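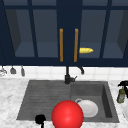
Upper cabinets, navy, glass doors, long handles. Render.

Notebook, July, started 9:40

Continuing with the microphone question in the Haleo app. Short version of the earlier pages: the phone shows the small recording dot when Haleo goes to the background, and it should not. Two users wrote to us with screenshots. I could repeat it on the older test phone, but not on the newer one.

Setup today: both phones reset, only Haleo and Pluko installed, same account on both, Wi-Fi of the lab. I keep Pluko because it was also present on the phones of both users, and I wanted to know if it has any part in this. All permissions given at first start, as a normal person would do.

Test 1. Open Haleo, go to the feed, wait, press home. Repeated 20 times on the older phone. The dot stayed on in 8 of them. On the newer phone, same number of repeats, zero.

Test 2. The same but with the voice note button touched once before and cancelled. Now the older phone keeps the dot every time. So the cancel is the problem, or close to it. In test 1 I did not touch the button at all, so I have to understand why it also happens there. Maybe my thumb passed over it when I scroll, the button is low on the screen. I will repeat with scrolling from the left side only.

Test 3. Pluko removed. No change. I think we can leave Pluko in peace. I have written this to Ifor Hopkin, who suspected it from the beginning, and he asks for the log before he believes me. Fair enough. The log is in the shared folder under "mic", it has 1263 lines and most of them are from the system, look for the word "session".

What I read in the log: when the voice note is cancelled, the app asks for the audio session to be closed, but the request goes out after the app is already told to sleep. The older phone is slower, so the order is changed there. There is a delay of 200 ms in the code for the closing animation, and the release of the microphone waits for it. I do not see any reason why it has to wait. The person who wrote this part is now in the Varbridge office, I will ask before I touch it.

Is any sound saved? This is the question the users have, and they are right to ask. I looked in the app storage after each test and I found no audio file. I looked also at the network traffic through the proxy, and during the time the dot was on there was only the usual small check for messages. I want a second person to look at this, because my proxy does not open the traffic of the Penry library, I see only the size of it. The size is small. Still, I would not write to the users "nothing was sent" until somebody has checked Penry properly.

14:15. Made a build with the release moved before the animation. Test 2 again on the older phone, 20 times, no dot. Test 1 not repeated yet, battery empty.

Open points:
- test 1 with left side scrolling
- answer from Varbridge about the delay
- Penry traffic, Ifor or me
- text for the permission screen, it says "only while recording" and at the moment this is not correct for the published version

Charger of the older phone is the one with the gray tape. Please put it back in the drawer after use.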